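Wallbridge craft tables, February update

Sign-ups open again for the desk tidying hour at the Wallbridge hall, 7 pm, bring your own clutter. 60 places and they go fast, says Leanne Goodall, who is taking names at the door. Last round filled up before teh posters were even out.

Theme this time is small desks. Paper, a bit of stationery, a plant or two, nothing else left out. Roy Bramwell wants everbody to try it with one sheet of paper and one plant first, then add. Succulents from Hartley again, 2 per table, please don't water them.

Table set out for the desk theme:

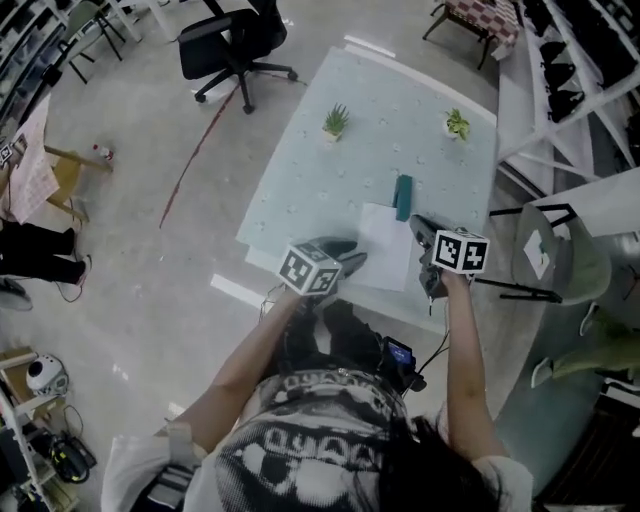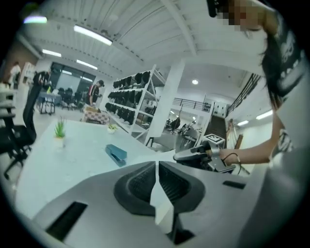
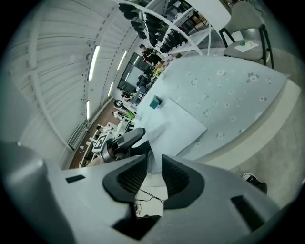 ## Parking

Side lot only. Gate code is 2244, ask Jordan Garside if it sticks.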